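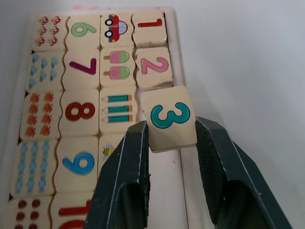
When does the Urlow toy library open in its new spot? The doors open in April at the old Lulard shoe shop on the main street, at 9.30 in the morning, and you can borrow from that first day.

I've been banging on about this move for so long that my own kids leave the room when I start, so forgive me if I sound a bit excited. We have keys! Actual keys, on a ring, in my coat pocket as I write.

For anyone who hasn't used it, the toy library has been running out of the back hall behind the pool, with one window, a door that sticks and a car park that floods every time it rains hard. You'd come out with a toddler under one arm and a marble run under the other and wade to the car. I did that for two winters. The shoe shop is dry, it's flat from the footpath to the back wall, and the bus stops outside.

The catalogue stands at 1,634 items. I know the number because Anjana Bepari read it out at the handover and there was a gasp, partly from me. Anjana has run the place since before I had children and she's staying on as coordinator, which was the first thing everyone wanted to know. Her hours go up a little with the move, so there'll be someone at the desk until 5.30 in the afternoon, and parents who work will finally have a chance at it.

The lease is with Américo Bastos, who owns the building and had it sitting vacant after Lulard shut. He's let the library have it for two years at a rent I'm told is fair (I asked what fair meant and got a very polite smile). He's also leaving the old shoe racks along the side wall. They're a good height for little ones and deep enough for the jigsaw boxes, so that's a whole lot of shelving that doesn't need buying.

A few things are changing, and I'll go through them the way they were explained to me over a cup of tea.

Loans go from a fortnight to three weeks. Hooray. Late fees are gone for under-fives' toys, though you'll still be charged if something big like a trampoline or a party set comes back late, as there's usually another family waiting on it. Memberships carry over, so don't sign up again. If your card has the old pool address on it, it'll still scan.

Missing pieces are the one sore point. At the moment you're meant to count everything back into the bag at home, and then it's all counted again at the desk while your three-year-old pulls the place apart. In the new shop you'll leave returns in a tub by the door and they'll be checked later that day. If there's a piece short you'll get a text, and you'll have until your next visit to look under the couch. I think it's a big improvement. Syahrul Tambunan, who has twins and borrows more than anyone I know, isn't so sure.

"I like being told on the spot," he said to me at the swings. "If I get a text at teatime I'll have already vacuumed."

Fair point, and I passed it on. Anjana said anyone who'd like their returns checked while they wait can just ask.

There's also going to be a repair bench, and this is the bit I'm keenest on. Aníbal Cordeiro used to fix clocks at Zein, and he'll be in from 10 in the morning most weeks with glue, clamps and a tin of tiny screws. He'll start on the library's own stuff. There's a backlog of 37 toys waiting on a wheel or a hinge or a lick of paint. After that he'll look at toys from home for a gold coin, as long as they don't plug into the wall.

Moving it all is the next job. The library is asking members to take out double their usual loans through the last weeks at the pool and bring them back to the new address, which saves a lot of boxes. I've already got the ride-on digger and the big farm in my hallway and we're stepping over both. If you've got a ute or a trailer, ring the desk and say so. The library will be shut for around ten days while the shelves go in, and nothing will be counted as late in that time.

Parking is behind the shop, in off the lane. Prams can come in the front. The toilet has a change table (I checked) and there's a corner with a rug where you can sit and try things before you lug them home.

Donations are on hold until the shelves are full and sorted, so please don't leave bags at the door of either building. Once they're taking them again there'll be a notice in the window and I'll put it in here as well.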